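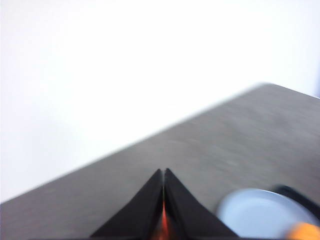
A gray tabletop against a pale wall.

Bruvport Evening Food Market: Frequently Asked Questions

When is the market open?
Every weekend evening from May until the end of the season. Stalls start serving at 6 p.m. and stop taking orders at 10:30 p.m. The gates close at 11.

How much does it cost to get in?
Entry is $3 per person, paid at the gate by card or cash. Children under six get in free. We don't sell tickets in advance, and you can't reserve a place in line.

How long is the wait at the gate?
The line is longest between 7 and 8:30 p.m., when it can take up to 45 minutes to get in. If you arrive before 6:30 you will usually walk straight through.

Can I leave and come back?
Yes. Ask for a hand stamp on your way out and use the side gate on Pirus Street when you return.

What kind of food is there?
It changes a little each week. Grilled skewers, dumplings, flatbreads, noodles, fried fish and shaved ice are there most nights. Jalali does rice dishes and stews, and Irano sells saffron ice cream and tea next to the stage. The stall map at the gate is updated every evening.

Do you have vegetarian and vegan food?
Yes. Stalls with at least two vegetarian dishes have a green flag on the counter. Ask the stall directly about vegan dishes, nuts and gluten. Many stalls share fryers.

Can I pay by card?
Most stalls take cards. A few are cash only and have a sign saying so. The cash machine is inside the main gate and charges a fee.

Is there somewhere to sit?
There are shared tables in the covered hall and benches along the water. Tables can't be reserved. For groups of 12 or more, write to us a week ahead and we will tell you which end of the hall tends to be quieter.

Where can I park?
The lot behind the ferry terminal has 246 spaces and is usually full by 7. Bus 2 stops at the gate, and the last one back to the station leaves at 11:20 p.m.

Are dogs allowed?
Only service dogs. The aisles get too crowded for pets.

What happens if it rains?
We stay open in light rain. If there is a storm warning we close, and the notice goes up on the home page by 3 p.m.

I lost something. Who do I contact?
Lost items are kept at the information booth until closing. After that, email Ulla Fjeld at the market office with a short description and the evening you visited.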